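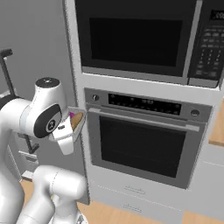

Projects Build Log Checklists Parts Contact

Wikgate Shop > Robot Arm > Pre-run checklist

Kitchen arm, simulator and bench checks, 2023-09-06

I go through this list before every session, sim first and then the real arm on the bench at Wikgate. Comments are mine, so forgive the rambling!

SIM

[x] Joint limits loaded. Fine. I had the elbow limit wrong all through March and kept wondering why it folded up like a lawn chair.

[x] Arm clears the oven handle with the tray held. OK, but I want more room on that approach (the handle sticks out further than I ever remember).

[x] Tray stays in the gripper with the bread in it. Ran it 40 times, dropped 3. All the drops came with the tray tilted, so I'm slowing the wrist down.

[ ] Microwave and oven collision shapes match the models. Not done. The Nirnico export shrank the knobs again, grr.

[x] Log saved. Run 78, if I ever need to find it.

BENCH

[x] E-stop within reach, pressed and tested. Works great, nice loud clunk.

[x] Base bolts snug. One took a quarter turn. Adding thread locker to the shopping list.

[x] Cable through the Overgaard clamp, no pinching at the shoulder. There's a shiny spot on the jacket I'm keeping an eye on.

[ ] Finger pads. Left one is peeling at the corner. No hot trays until I glue it, and I mean it this time.

[x] Motor temps after warm-up. Highest was 51 C at the shoulder, and I stop at 60.

[x] Floor clear, tape line visible. Moved somebody's bike.

[ ] Cliltidis controller firmware backed up. Forgot my USB stick, so no updates tonight!

Result: OK for slow moves with an empty tray. Pads and collision shapes first, then I'll run the whole list again.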